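Why do sheets of paper stick together?

Take a pile of printed paper and try to lift off just the top sheet. Quite often two come up, or three. You can rub the corner with your thumb and they still won't come apart. Sheets of paper have no glue on them, so what is holding them?

Paper is made of fibres

Most paper starts as wood. At a paper mill the wood is broken up into tiny threads called fibres and mixed with a lot of water. The wet mixture is spread out flat, the water is drained and pressed out of it, and what is left dries into paper.

A sheet of paper feels smooth, but under a microscope it looks like a tangled mat. There are bumps, dips and loose ends all over it. When two sheets are pressed together, the bumps on one rub against the bumps on the other. This rubbing force is called friction. It makes it hard to slide one sheet across the next.

Air gets squeezed out

When paper is packed in a tight pile, most of the air between the sheets is pushed out. To lift the top sheet, air has to get back in underneath it. It can only get in from the edges, and the gap there is very thin. If you pull quickly, the air can't get in fast enough, and the sheet below comes up too.

Static

Have you ever rubbed a balloon on your jumper and stuck it to a wall? That is static electricity. Paper can pick up static when it runs through the rollers of a printer, and then the sheets cling to each other. It happens more in dry air. Hazel Strickland, who runs the print room at Viltton Primary, says January is her worst month, when the heating is on all day and the air indoors is very dry.

Damp causes trouble as well. Paper soaks up water from the air, and damp sheets go soft and wavy. This is why spare paper is best kept in its wrapper.

Cut edges

Big sheets of paper are cut into smaller ones in thick piles, with one long blade. The blade can press the edges of the sheets together a little. You may notice this with a new packet. The middle of each sheet is free but the edges seem joined.

How to loosen a pile

People who work with paper loosen it before they put it in a printer or sort it. This is called fanning.

1. Wash and dry your hands.
2. Stand the pile up on a table and hold one side in each hand.
3. Bend it gently into a curve. Don't fold it.
4. Let the edges spread out a little, then straighten the pile again.
5. Do the same from the other end.
6. Tap the bottom edge on the table until all the sheets are level.

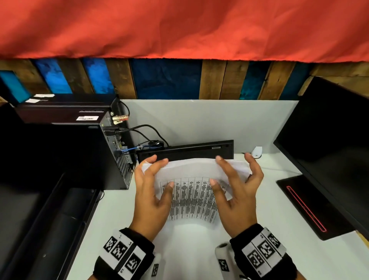 Bending works because the sheets in a curved pile can't all stay lined up. The sheets on the outside of the curve have further to go than the sheets on the inside, so each one has to slide a tiny bit past its neighbour. Every slide breaks the grip of the fibres and lets some air in.

You can test this with a thick paperback book. Look at the edge of the pages while the book is shut. It is flat. Now bend the book gently and look again. The edge has turned into a slope, and each page is a small step.

Try it yourself

You need two notepads. Lay them down facing each other and overlap the pages one at a time, left, right, left, right, until you have done at least 65 pages from each. Now hold the spines and pull. Ask a friend to help. Each pair of pages has only a little friction, but all of it added together is very hard to beat.

To get the pads apart, hold them loosely, bend them back and forth, and shake some air in. Then pull again, slowly.

Words to know

Fibre: a very thin thread.
Friction: the force that slows things down when they rub together.
Static electricity: an electric charge that builds up on the surface of something.
Fanning: spreading the edges of a pile of paper to let air in.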